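双腕作業台「Lellorum」公開実演会 参観評価

文具・小物部材の小分け工程を担当する当課は、3月の金曜日、Gavelia社の開発拠点で開かれた公開実演会に参加した。対象は卓上型の双腕作業台「Lellorum」である。本稿では、導入を検討する立場から所見を記す。

会場は実際の開発室で、展示用の演出はほとんどなかった。参加者は作業台の周囲に立ち、至近距離から動作を確認できる。説明は同社のVega Vidal氏が担当し、質疑にも時間が十分に割かれた。 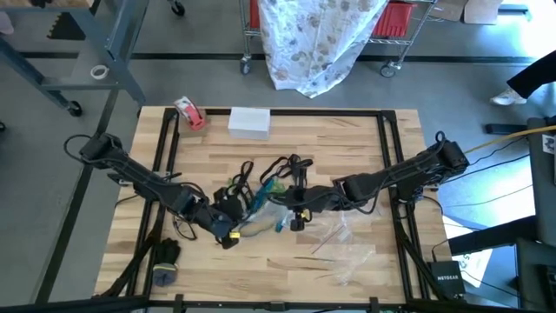
作業台の構成は簡潔である。黒いアルミフレームが木製の天板を囲み、左右から一本ずつアームが伸びる。二つのグリッパーは天板の中央付近でほとんど触れ合う距離まで近づくため、両手で物を扱う作業を想定した配置として妥当と判断した。一方、配線はアームの外側に沿って露出しており、粉じんの多い現場では保護材の追加が望ましい。台の隅に取り付けられたNETGEAR製のネットワークスイッチについても、量産機では筐体内への収納を求めたい。

実演の主題は、透明な袋に入った軟らかい小物の取り扱いであった。袋物は形状が定まらず、当課でも自動化が最も遅れている領域である。Vidal氏の説明によれば、同機の学習には3000件の操作記録を用い、評価用にはこれと別に40件を確保しているという。未経験の品目に対する成績は資料に記載がなく、後日の提示を依頼した。

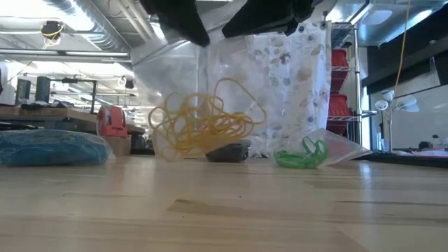
可搬質量や動作速度は、当課の用途であれば不足はないと思われる。連続運転は最大70分とされ、その後に点検を挟む運用が推奨されている。半日単位で稼働させる当課の工程では、この制約が最大の懸念となる。販売代理店Sarmientoの担当者からは、点検手順の短縮を次期版で予定しているとの回答を得た。

操作画面は日本語に対応しているが、警告文の一部が英語のまま残っていた。手順書はProrndale版と呼ばれる旧版を基にしており、現行機と用語が一致しない箇所がある。教育担当者の負担を考えると、早期の改訂が必要である。

総合評価は、五段階の四とする。袋物を対象とした双腕機を検討中の部署には、参観を勧める。ただし、見学時には自部署の実物を持参し、事前に先方の了解を得ておくことが望ましい。次回の開催案内は、製品番号3497を添えて代理店に請求されたい。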